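Week 4: Writing a life (the short kind)
Reading: the Stanciu chapter and the Vörös obituary, both in the reader

Most life stories set for this unit start with a birth and a town. Yours may too, but you'll need a better second sentence than Gyula Vörös managed. He spent 300 words on his own grandfather's boots.

Things to settle before you draft:
Whose version is it? Soledad Aguirre wrote hers from her brother's letters and says so on page one.
How long is the childhood? In a piece this size, 100 words is generous.
Who gets left out, and will they ring you?

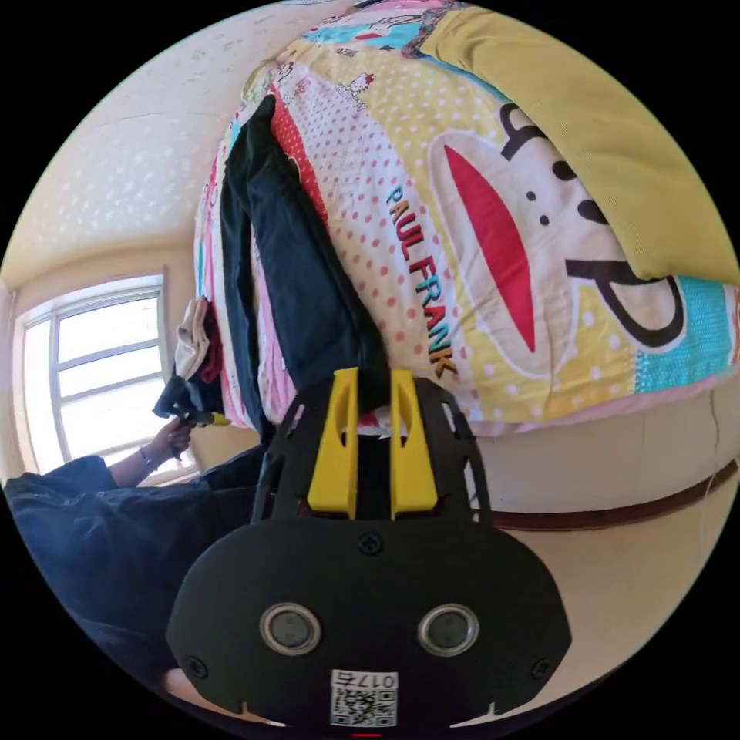
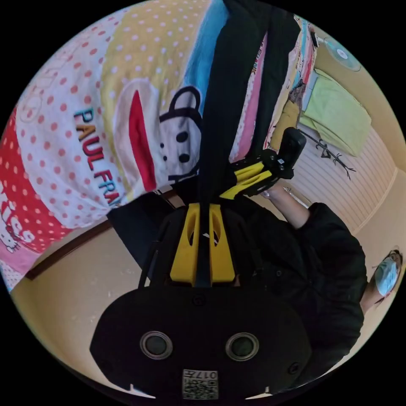
Hardship is where student drafts go soggy. The subject falls ill, the doctors shake their heads, and suddenly every noun has an adjective holding its hand. Give the reader an object and leave it alone. A quilt with PAUL FRANK across it in coloured letters, and a wide-mouthed cartoon monkey beside the name, puts us in a bedroom faster than "a difficult time at home" ever will. Liviu Stanciu does this with a kettle – badly in the first edition, well in the second.

Quotation: if you weren't in the room, don't write the dialogue. Booker Ridgeway's memoir has four pages of word-perfect talk from when he was two. He must have been a remarkable toddler.

For the tutorial, bring a life in roughly 300 words, double spaced. Neighbours are fine as subjects. Pets were fine until last year.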